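4. Putting up the toy kitchen's back panel and shelf

You've got the base standing and the screws from bag 1 are all used up, so now the thing starts to look like a kitchen! I've put together three of these Kereama play kitchens (one for my niece, two for the playgroup Lorraine Tawhiri runs), and this is the part where I slowed down every time.

4.1 Lay the back panel face down on a blanket. The pre-drilled holes go toward the floor end. I had mine upside down the first time and only noticed 19 screws later.

4.2 Push the dowels in by hand. If one is tight, twist it a little and leave the hammer in the drawer. A drop of wood glue is fine, but wipe up the squeeze-out right away or it dries shiny.

4.3 Stand the panel up behind the base and start all the screws loosely before you tighten any of them. Get a second person for this. Ewan held mine and complained the whole time, but it stayed straight.

Caution: the panel will tip forward until at least 2 of the lower screws are in. Keep kids out of the room for this bit.

4.4 Fix the shelf brackets, then the shelf. Check it with a level, or do what I do and put a marble on it.

4.5 Hang the hood on its two hooks and press down until it stops moving. Then set the microwave on the shelf and screw it in from underneath with the short screws (the long ones will poke right through, ask me how I know).

Note: stickers go on last, on clean, dry plastic. Start at one end and smooth as you go.
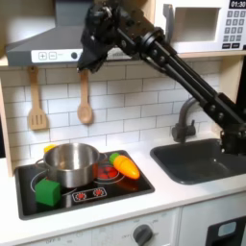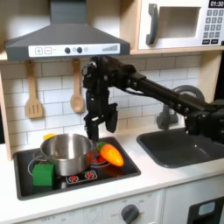
4.6 Fasten the wall strap. Please don't skip it, even if the kitchen feels solid. The strap screws into the back panel first and then into a stud. Our wall was plain drywall where I wanted it, so I moved the whole kitchen over to reach a stud.

5. Doors and hinges

5.1 Sort the hinges into lefts and rights before you open the screw bag. They look nearly identical, but the rights have a small notch by the top hole.

5.2 Screw the hinges to the doors first, then to the base, and leave everything half a turn loose until the doors line up.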